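Guides > Besetex Countertop Dispenser > Set-up > Section 5: Loading and first use

Okay, you've got the base screwed together (if not, go back to Section 4, I'll wait) and now we get to the fun part, which is putting paper and soap in the thing. I've set up more of these Besetex units than I care to admit, first at home and then all over the Çınar guest house, so I'm going to give you the steps the way I do them and not quite the way the leaflet in the box has them.

Before you start, wipe the inside of the paper bay with a dry cloth. There's a bit of factory dust in there and it sticks to everything.

1. Press the latch on the right side and swing the front door down. It only opens to 60 degrees, so please don't force it any further!

2. Take your folded towels out of their wrapper and fan them a little with your thumb, like a deck of cards. New packs come squashed flat and the sheets cling to each other.

3. Slide the stack in with the loose fold facing you. Stop at the raised line. I know there's room above it (I always want to squeeze in a few more), but an overfilled bay is the number one reason sheets tear.

4. Pull the first sheet through the slot by hand and leave a corner hanging out. Grab it low and near the corner, and pull straight up.

5. Close the door until it clicks.

NOTE: Quilted paper is thicker than the plain kind, so you'll fit fewer sheets in. I like it anyway, it's nicer on the hands.

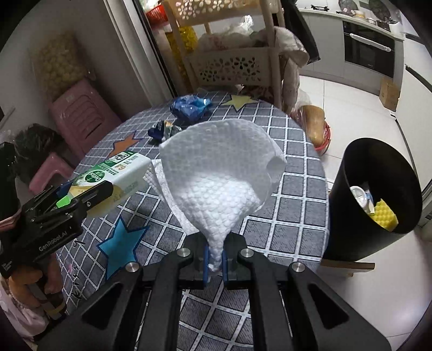 Quilted paper towel and a carton of Dettol soap.

Now the soap tray. It takes a regular bar, unwrapped, and it lifts right out for cleaning. Set the bar on the ridges with the long side facing front. If your bar is one of those big chunky ones, cut it in half with a kitchen knife and save the other half for later.

CAUTION: Don't let the tray sit full of water. The drain plug underneath is a tiny rubber thing, part 1033, and it goes down the sink very easily. My friend Tuncay Kılıçarslan lost his on day one and used a wad of tape until May.

If the sheets come out in clumps, open up and fan the stack again. If nothing comes out at all, the spring plate is probably stuck, so push it down, let go, and it should pop back up. Units with a serial number ending in 31 have the older plate from Evis, and that one needs a drop of cooking oil on the hinge every so often (just a drop, or you'll get spots on your towels).

Mounting the dispenser on a wall instead? You'll want the Skamitz bracket, and that's all in Section 6. Take the paper out first, the door likes to swing open while you're drilling.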